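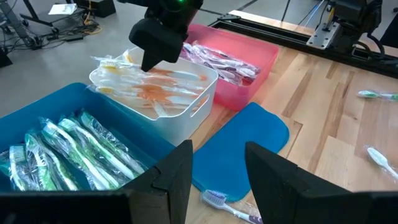

Prarkano Hygiene Kit Program
Progress report to the Lashari Fund
Submitted 6/27/20

1. Status

The sorting and packing stage is on schedule. The toothbrush line is sorted by handle color and is now being issued to kits. The soap and washcloth lines have been received but not sorted. No change to the approved budget is requested in this report.

2. Stock position

Toothbrushes received to date: 3,211. Issued to completed kits: 1,229. Held back for damaged or open wrappers: 70. The remaining stock is either in the table bins or in closed cartons in the storeroom. Held stock is kept in a marked carton and is not counted as available.

All toothbrushes are supplied in individual clear plastic wrappers and stay in them through every step. A brush with a split seam goes to the held carton even when the brush itself appears clean. The supplier, Dranix, has agreed to credit held pieces against the July delivery. The credit has not been received and is not included in the figures.

3. Sorting method

The earlier method used one deep carton per delivery, with all colors mixed. Packers had to search for a color, and kits for one household often left the table with two brushes of the same color. This was the most frequent complaint from the distribution sites in the last reporting period.

The current method uses small open plastic bins on a wooden table. Each bin takes one handle color:

Blue bin: green and white handles
White bin: orange and white handles
Pink bin: purple and white handles

The bin color does not match the handle color. Matching bins were priced and left out of the order to stay within the equipment line. The assignments above are posted on the wall by the table and have not been changed since the method was adopted.

In the blue bin the packages are laid side by side in a row. This takes longer to fill but makes a part-used bin easy to check. The white bin is filled as a pile, and packages can come to rest against the rim. We will try the row layout in all bins during July and record the filling time for each. If the time lost is small, the row layout will become standard.

A flat blue mat is kept on the table in front of the pink bin. It is the set-down point for a household set before the set goes into its kit bag. Only one set is placed on the mat at a time.

4. Output

Kits completed in the period: 742. The number of brushes per kit varies with household size, so the kit count and the brush count do not move together. The output figure covers kits closed and labeled. Kits awaiting soap are excluded and will be reported when closed.

Color errors are now found at the mat, before the bag is closed. Under the old method they were found at the distribution site, and the kit had to be returned. Two sites have not yet sent their return sheets, so a return rate for the period cannot be given.

5. Issues

5.1 Wrapper glare. The clear wrappers reflect the overhead light, and the handle color can be hard to read at a glance. Moving the table away from the light fitting was considered. No cost is expected.

5.2 Bin labels. Paper labels came off the bins within a short time. Tie-on tags will be tested, using the handle cut-out where a bin has one.

5.3 Count records. The table count and the storeroom count are kept on separate sheets. The two were reconciled once in the period. From July they will be reconciled at the close of each packing session, on a single sheet supplied by Trivance with the new stock forms.

6. Work planned for July

Receive and inspect the Dranix delivery.
Complete the row layout trial.
Sort the soap and washcloth lines.
Obtain the missing return sheets and report the return rate.
Close all kits now waiting for soap.

7. Funds

Spending on bins, mats and kit bags is within the approved equipment line. The unspent balance is carried to the next period. The itemized statement is attached as Annex A, and the stock sheets as Annex B.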